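De: Florian Huet
Para: lista Cozinha de Casa
Assunto: Re: Bancada de quartzo, cascas e pano por cima

Olá a todos,

Respondo por baixo da mensagem da Bernadette, que deixo citada quase inteira para quem não a leu.

> **Bernadette Courtois escreveu:**
>
> Vamos trocar a bancada da cozinha em julho e estou entre o quartzo claro com pintas e um laminado escuro. O orçamento da Nalenau para o quartzo ficou em 2.130 euros, com o canto arredondado. O da Cerkberg ficou em 1.785, com o canto a direito.
>
> As minhas dúvidas são três:
>
> 1. O quartzo claro mancha com sumo de laranja e com casca deixada em cima?
> 2. Vale a pena ter um pano grande na bancada, ou só atrapalha?
> 3. Onde arrumam a extensão elétrica? A minha anda sempre por cima de tudo.
>
> Em casa descascamos laranjas todos os dias e ninguém as descasca no lava-louça.
>
> Bernadette

Bernadette, vou por ordem.

**Manchas.** Temos quartzo branco salpicado há seis anos. O sumo de laranja nunca marcou a pedra, mesmo quando ficou de um dia para o outro. O que marcou foi açafrão, uma vez, e saiu com bicarbonato e paciência. As cascas secas colam um pouco e levantam-se com um pano húmido. Não uso lixívia nem esfregões verdes. O fornecedor foi a Besson, que já não trabalha na nossa zona, por isso não te sei dizer se o material da Nalenau é igual.

Quanto ao canto arredondado, pagava a diferença outra vez. A nossa cozinha é estreita e passa-se muito perto da bancada. Com canto a direito, no apartamento de Ulcombe, andava sempre com uma nódoa negra na anca.

**Pano.** Somos a favor, com reservas. Usamos um aos quadrados cor-de-rosa e brancos, com franja, estendido na bancada e a cair por cima da borda.
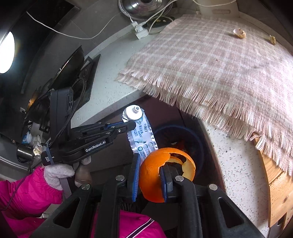
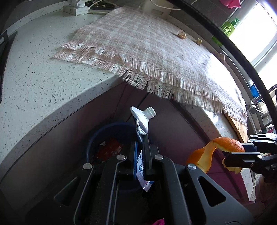 As vantagens do pano são simples. Apanha as migalhas e os restos de casca, abafa o barulho da louça e sacode-se à janela. As desvantagens são a franja, que se prende nas portas dos armários, e o cheiro, se não for lavado todas as semanas. O nosso vai à máquina à sexta-feira, a 40 graus, dentro de um saco de rede por causa da franja. Se comprares um novo, procura um sem franja ou com franja curta.

Nunca o deixo chegar à placa de indução. Quando se cozinha, dobra-se para o lado do lava-louça. A tábua de madeira fica encostada à direita e serve para cortar, porque o pano escorrega debaixo da faca.

Para as cascas, o mais prático foi pôr um balde redondo no chão, mesmo por baixo da bancada. Antes tínhamos um recipiente pequeno em cima e metade ficava pelo caminho. Ainda fica alguma coisa, mas menos.

**Extensão.** Nesta parte não sou bom exemplo. A nossa anda ao fundo da bancada, com um adaptador branco e os fios à vista. O eletricista pediu quase 1.000 euros para abrir a parede e pôr tomadas novas, e fomos adiando. Já que vais tirar a bancada toda, trata disso antes de montarem a pedra. Depois fica muito mais caro e ninguém quer mexer no revestimento. Pede pelo menos uma tomada dupla de cada lado da placa, e longe da torneira.

Se alguém da lista tiver quartzo da Cerkberg, era útil saber como se portou junto ao lava-louça. Foi aí que a nossa pedra perdeu algum brilho, numa faixa estreita que só se nota de lado.

Bernadette, se quiseres ver a bancada ao vivo antes de decidires, estou em casa depois das 18 horas. Traz a amostra da Nalenau, que dá para comparar.

Cumprimentos,
Florian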